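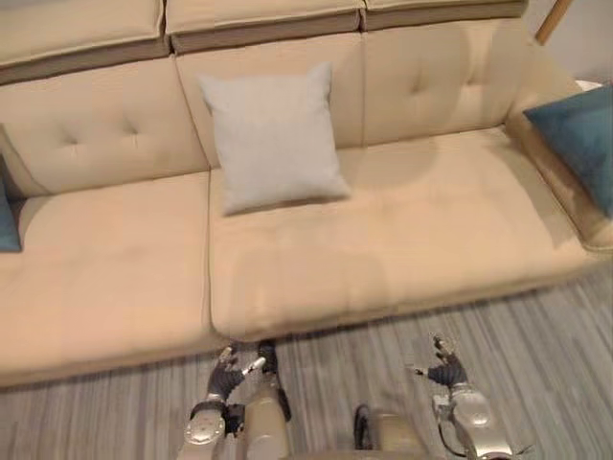
*A robot with two arms and two hands reaches toward a sofa. The gray pillow is on the seat.*

# Rules for Robots That Help at Home

Tidying a sofa is easy for you. You see a pillow in the wrong place, you pick it up, and you put it back. You don't think much about it.

A robot has to be told a lot more. It needs to know what a pillow is and where pillows go. It also needs rules about what it must never do, even when it is busy with a job. Those rules are what this page is about.

## Who makes the rules?

Many countries have laws about machines. The laws say that a machine that is sold to people has to be safe. But a law is usually short on details. It may say "this machine must not hurt anyone" without saying how fast an arm may move or how big a stop button should be.

The details are written down in **standards**. A standard is a document that a group of experts has agreed on. You use things made to standards every day. A light bulb from one store fits a lamp from another store because both companies followed the same standard for the screw part.

Robots have standards too. Some are for robots in factories. Others are for robots that work near people, such as robots that carry things or clean floors. The people who write them include engineers, doctors who know about injuries, and people who use robots in their jobs. They meet, argue about the wording, and send drafts to each other until they agree. It can take years.

After that come **house rules**. These are the rules one team makes for its own robot in its own building. House rules can be stricter than the standard. They can't be looser.

## Rule 1: People come first

If a person comes too close while the robot is moving, the robot slows down or stops. It doesn't matter if the job is half finished. A pillow can wait.

At Odwood, a workshop where home robots are tested, the team puts a line of tape on the floor before every test. When the arms are moving, everyone stays behind the line. The person running the test says "arms on" out loud before starting and "arms off" at the end. If you didn't hear "arms off," you don't cross the tape.

Pets count as well. A cat doesn't know what tape is for, so the door is kept shut.

## Rule 2: There is always a way to stop it

Every robot with strong arms needs an **emergency stop**. This is often a big red button. Pushing it stops the motors. It has to work even if the robot's computer is confused.

Good practice for stop buttons:

- The button is easy to see and easy to reach.
- Nothing is put in front of it or on top of it.
- Everyone in the room knows where it is, visitors too.
- Anyone may push it. You don't need permission, and you won't get in trouble if you were wrong.
- Letting go of the button doesn't start the robot again. A grown-up has to check first, then reset it.

Odwood tests its stop button every morning. In July the team pushed it 200 times as a special check, and wrote down the result each time.

## Rule 3: Slow near people, gentle near things

How hard something bumps you depends on how heavy it is and how fast it is going. A feather at high speed is no problem. A metal arm at high speed is a big problem. You can't make a metal arm as light as a feather, so the other choice is to make it slow.

A robot also has to watch how hard it squeezes. Some hands have sensors in the fingers that feel pressure, a little like your skin does. Others work it out from how hard the motors are pushing.

A throw pillow is a good thing to practice with. It is soft, and it is hard to break. An egg is a bad thing to practice with on the first day. The Odwood team keeps a list called the Skekotari list, which puts objects in order from easy to hard. There are 14 steps. Pillows are on step one. Folded towels are on step three. Drinking glasses are on step 13, and a robot may not try one until it has passed all the steps before it.

## Rule 4: Look after the hands

Robot hands have many small parts. Fingers can trap things, and so can the places where an arm bends. These are called **pinch points**. A standard will tell the builder to cover pinch points or make the gaps too small for a finger to get in.

Some robot hands have a glove or a soft cover on them. A cover can help with grip and can keep dust out of the joints. It has to be checked for holes.

Cables need care too. A cable that hangs too loosely can catch on furniture. A cable that is too tight can be pulled out when the arm stretches. Someone should move the arm slowly through its whole reach and watch every cable while it moves.

## Rule 5: Write it down

This is the rule most people find boring. Each time a robot is tested, somebody writes down what it was asked to do, what it did, and anything that went wrong. That is called a **log**.

Logs are useful because one small mistake may not mean much, but the same small mistake again and again does. The Odwood log has 1461 entries. By reading back through it, the team found that one robot kept bumping the same chair leg, always at the end of a turn. They fixed the turn.

A log has to be truthful. If you only write down the good days, nobody can learn from the bad ones.

## Rule 6: Privacy

Robots that work in homes usually have cameras. They need them to see where things are. But a home is private, and a camera can pick up things that aren't part of the job, like letters on a table or a person in pajamas.

So there are rules about pictures as well:

- People in the home must be told that the robot has a camera.
- They must be able to turn it off.
- Pictures should be kept only as long as they are needed.
- Pictures of children get extra care.

## How does anyone know the rules are followed?

Somebody checks. A company can't just say "our robot is safe, trust us." It often asks a **test lab** to look at the robot. The lab reads the standard line by line and checks each one on the real machine. It measures speed with instruments. It pushes the arm and measures how hard the arm pushes back.

Khasawneh is a small lab that does this kind of work. For one robot arm it repeated the same reach 1000 times to see whether the arm ever went farther than it should. The lab wrote a report. When something fails, the company has to fix it and come back.

## Try it: write rules for a robot

You can do this in class or at home. A group of students at Flundcombe did it with one student playing the robot and another giving instructions.

1. Put a pillow on the floor next to a chair or sofa.
2. One person is the robot. The robot only does exactly what it is told.
3. The other person gives instructions to get the pillow onto the seat.
4. A third person is the stop button. If anything looks unsafe, that person says "stop," and the robot freezes.
5. Afterward, write down what went wrong. Then write one new rule that would have helped.

Move slowly, and keep the floor clear of things to trip on. At Flundcombe the first robot walked into the chair -- the instruction was "go forward," and there was no instruction about when to quit. Their new rule was: "Every 'go' needs a 'stop.'"

## Words to know

**Emergency stop:** a button or switch that stops a machine right away.

**Log:** a written record of what happened and when.

**Pinch point:** a place on a machine where a finger or something else could get squeezed.

**Sensor:** a part that measures something, such as pressure, light, or distance.

**Standard:** a document that says how something should be made or tested, agreed on by a group of experts.

**Test lab:** a place where products are checked against standards.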